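Section 4: Setting Up Your Lumeck Bench Board

Okay, you've got the box open and the foam all over the floor. Good! In this section I'll take you through getting the board down on a table and laying out your small parts so you can find them again. If you skipped Section 3 (checking the parts bags), please go back and do it now. I know it's dull, but finding a short bag at the start is a lot more fun than finding it halfway through an assembly.

I've set up more of these boards than I can remember, and the steps below are in the order I do them myself. You're welcome to swing things around once you've got the hang of it, but try it my way the first time through.

What you'll want within reach

The Lumeck board
The dark table mat (rolled up in the long tube, and yes, the tube cap is tight)
Your small parts bags, still closed
A soft cloth
A backdrop cloth and something to hang it from, if you plan to take pictures of your work
A table that doesn't wobble

On that last one: go and lean on your table before you do anything else. If it rocks, fold up some card and put it under the short leg, or pick another table. I spent a whole evening once blaming a bad screw for something my kitchen table was doing.

4.1 Laying the mat

1. Clear the table completely. Mugs too.

2. Wipe the tabletop with the cloth and let it dry. A crumb under the mat makes a bump, and a bump makes the board tip when you press on that corner.

3. Unroll the mat with the patterned side up. It will want to curl back on you. Roll it the opposite way, loosely, hold it for a minute and then lay it out again.

4. Line up the near edge of the mat with the near edge of the table and smooth it away from you with your forearm. Don't worry if the far edge ends up a touch crooked, mine usually does.

Note: The mat is dark on purpose. Pale parts that roll off the board show up on it right away. Dark screws are another story, so I keep those in a lid until I need them (an old jam jar lid is perfect).

Caution: Don't use an iron on the mat to flatten it! Leave it under a few heavy books overnight if it's really stubborn.

4.2 Hanging the backdrop (optional)

You can skip this if you never photograph your bench. I like having one up all the time, though, because it keeps my eyes on the board and hides the shelf behind it, and that shelf is nothing to be proud of.

1. Hang the cloth behind the table so the bottom comes down to the far edge of the tabletop. A little extra length hanging behind the table is fine.

2. Pull it gently sideways to get the worst of the creases out. Faint folds are okay. You'll stop noticing them by the second day.

3. Check that nothing is going to knock it down when you reach across. Clips beat tape here, every time.

4.3 Placing the board

1. Pick up the board with both hands, one on each long side. It's flat and it's light, but it's also big enough to catch a door frame, so walk slowly if you're coming from another room.

2. Set it down near the middle of the mat with the longer side running away from you. I get this question a lot, so I'll say it again: long side away from you, short side facing you. You end up with a clear strip of mat on your left and on your right, and that's where your wrists and your cables get to live.

3. Slide it until you can reach the far corners without standing up. If you have to stand, it's too far back. If your elbows hang off the table, it's too close.

4. Press down on each corner. No rocking? You're done with this bit.

Note: The Lumeck board has a matte surface and will take on a bit of color from whatever light is nearby. Mine goes a little blue late in the day. It's the light, so please don't scrub at it.
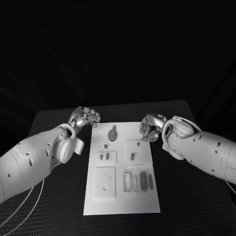
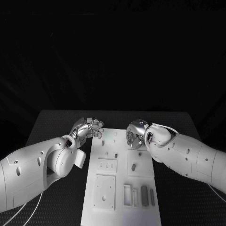
Gultden Workshop Guides, Bench and Small Assembly Team

4.4 Laying out the small parts

Now the fun part! Well, I think it's fun. You've got a clean white surface, and the temptation is to tip every bag onto it at once. Please don't. I did that with my very first set and I was sorting until bedtime.

1. Open one bag at a time, over the board, low down. Small parts bounce more than you'd think.

2. Put like with like. Give every kind of part its own patch of the board and leave a finger's width between patches.

3. Keep the parts you'll use first closest to you. The ones for later can go up toward the far edge.

4. Anything round goes on its flat end if it has one. If it doesn't, put it in the lid with the screws.

5. Check the patches against the list in your parts bag before you open the next one. If something's missing, look inside the empty bag (turn it right out), then on the mat, then on your sleeve. The sleeve sounds silly until you've done it.

If you bought the Bollik starter set, you'll have 16 bags. That's more than fits comfortably on one board, so work with 4 of them at a time and leave the rest closed in the box. The Iwasaki refill packs are smaller and you can open a whole pack in one go.

Caution: Small parts are a choking hazard. Keep the board out of reach of young children and pets, and never leave a full layout out overnight in a house with a cat. I speak from experience and I'm still short one spacer.

4.5 Keeping the sides tidy

Anything with a cable on your bench should have that cable running off to the side, over the mat and away from the board. A loose curve toward a near corner of the table works really well. It gives you some slack when you move and it doesn't drag across your parts.

1. Before you start assembling, run your hand along each cable and see where it goes. Follow it all the way to the plug.

2. Move any cable that crosses the board. All of them, even the one that's "only there for a minute."

3. Leave slack. A tight cable will pull something over sooner or later.

4. Look at the floor as well. If a cable hangs where your feet go, tape it to the table leg.

4.6 A practice run before you assemble

Do this once with nothing at stake. It takes a couple of minutes and it'll tell you whether your layout suits you.

1. Bring both hands in from the sides so they're over the top corners of the board, and stop there. Are you brushing any parts on the way in? If so, shift that patch toward the middle.

2. Pick up one part from the left, pass it across to your other hand, and set it down on the right. If you bump something else on the way, you need more space between patches.

3. Put the part back where it came from. (I mean it! Half the layouts I've seen go wrong started with one part left in the wrong patch.)

4. Try the same thing with the smallest part in your set.

If all that went smoothly, your board is ready and you can go on to Section 5.

4.7 When things aren't right

The board slides when I press on it. There's probably dust between the board and the mat. Lift the parts off, wipe the back of the board, wipe the mat, and set it down again.

The mat keeps creeping toward me. Check which side is up. The patterned side should face the ceiling.

I can't see my light-colored parts. White parts on a white board are hard work, I agree. Move your lamp to one side so they throw a shadow, or lay them on a strip of colored paper.

The board looks wider at my end. It's only the angle you're sitting at. Measure it if you're worried, I've done it too.

I've lost count of a patch. Slide the parts into pairs and start over. It's quicker than counting them where they lie.

4.8 Packing up for the day

1. Put parts back in the bag they came out of, starting with the patch nearest you.

2. Close each bag before you reach for the next one.

3. Wipe the board with the dry cloth. No spray cleaners, they leave a film and your parts will stick to it.

4. Store the board flat if you can. If it has to stand up, stand it on a long side and put something soft under it.

5. Leave the mat out if the table isn't needed. Rolling it up every night only teaches it to curl.

Spare mats are order number 620 in the Gultden parts list, and the tube comes with them. Replacement parts bags are listed by set name at the back of this guide.

Section last revised December 15, 2019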